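Where the money goes next year

Sun 4 December

I promised Bilal I would get the equipment plan written up before the end of the year, and as it's raining and the heating is on and I've got a whole pot of tea to myself, today is the day. Settle in, it's a long one.

Most of you know that we've been saving towards a proper arm for the door and drawer work. At Mitwood we get asked for the same kind of test over and over: reach for a handle, close on it, turn it, pull, let go, do it again. At the moment we do nearly all of that in simulation, and I'm a big fan of simulation, partly for the results and partly (I do the books, remember) for the price. A cabinet door in the simulator never needs new hinges. You can change the wood or swap the handle in an afternoon and the invoice is nil.

But we can't stay in there for ever, so we have three quotes on the table and I've spent far too many evenings with them.

Tedareck came in cheapest on the arm itself. Lovely, I thought, and then I got to page two. Gripper separate. Mounting plate separate. The cable between the gripper and the arm separate! By the time I'd added everything up it was sitting a whisker under the others, and the delivery date had slipped to "spring", which in my experience of suppliers can mean almost anything with leaves on.

Juhász were the most expensive and also the nicest to deal with. Csaba Mészáros went down to their workshop for the day and came back very taken with the parallel gripper, mostly on account of how wide it opens. If you've ever watched a run fail because a finger clipped the end of a lever on the way in, you'll know why he was so pleased. They include two sets of fingers and a day of training for 2 people, and they'll hold the price until April.

Bulisura don't sell at all, they rent. It's 142 a week with servicing thrown in, and for a short project I'd sign tomorrow. For us I'm less sure. Their contract runs for 365 days whether the thing is moving or sitting under a dust sheet, and we've never once kept a machine busy all year round. I asked if we could pause it over the summer and got a very polite no.

So, my suggestion, and please do shout if you hate it. We go with Juhász, but we split the order. Arm and gripper first, then the second set of fingers and the force sensor once the first lot has earned its keep. Csaba reckons we can manage without the sensor to begin with if we stick to light doors and go slowly. Bilal thinks we'll regret it inside a month. I've put the money for it in the plan either way, on its own line, so it can't get swallowed up by something else while we argue.

Now the boring bits, which are the bits that always catch us out. We need a bench that doesn't wobble. The one we've got is fine for soldering and cups of tea, but I wouldn't bolt an arm to it. We need a guard, and a stop button somewhere a person can reach it without leaning over the work. We need insurance, and the quote went up the moment I said the word "arm". I've also allowed for roughly 60 hours of somebody's time to get it all set up and talking to our software, which Bilal laughed at, so perhaps I should double it.

Then there are the doors themselves. I'd quite like us to build a plain test cabinet with handles that unscrew, so we can go from a lever to a knob to a pull without making a new front every time. Csaba wants real second-hand doors, scuffs and all, and he's been eyeing up a reclamation yard near his mum's. There's room in the budget for one cabinet and a few old doors if nobody goes mad. Dark wood and pale wood both, please, as I'd like to see how the vision side copes with each before we start promising anything to anyone.

One thing I do feel strongly about is keeping the simulation going once the arm arrives. It would be very easy to let it slide with a shiny new machine in the room, and then we'd be trying out every daft idea on hardware we're still paying for. I've kept the computing money exactly where it was this year. If a reach doesn't work on the screen I don't want to hear it tried on the bench!

Comments to me by email, or scribble on the printed copy by the kettle. I'd like to send Juhász an answer before we all disappear for Christmas, so if you've strong views on fingers, sensors or second-hand doors, let me have them this week.

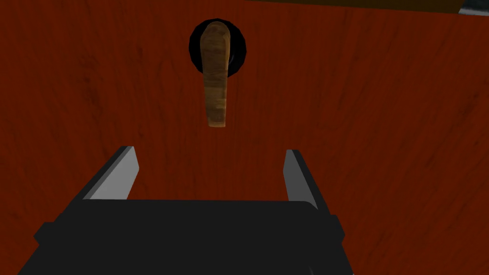
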